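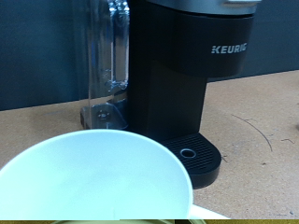 Section 6. Descaling with Bakeck powder

The leaflet in the box says to descale "regularly." That tells you nothing. Go by your water and by how slowly the machine pours, and treat the reminder light as a sales pitch until proven otherwise.

1. Turn the machine off and empty the tank. Take out the water filter if you have one.
2. Dissolve one packet in 930 ml of cool water. Trumard tablets are sold as stronger. We saw no difference.
3. Pour the mix into the tank and run the largest cup size, with no pod in the holder.
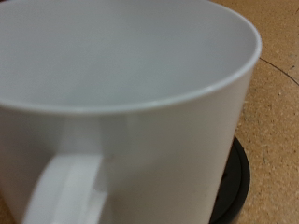 4. Empty the cup in the sink and repeat until the tank asks for water.
5. Wait 28 minutes. The packet claims a "100% clean in one pass," but heavy scale usually needs a second.
6. Rinse the tank and run plain water through until you can't smell the powder.

Caution: Do not drink anything brewed before step 6 is finished. Do not mix the powder with vinegar.

Note: If the pour is still slow, the needle may be clogged. No powder fixes that.

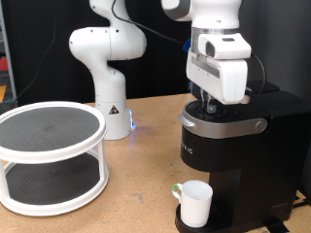 Text: Nhung Cao
Checked by: Hiếu Văn
Revised November

Storing the powder

Keep opened packets dry and sealed. Flakine sells a special jar for this. Any jar with a tight lid will do, as long as you label it and keep it away from the sugar.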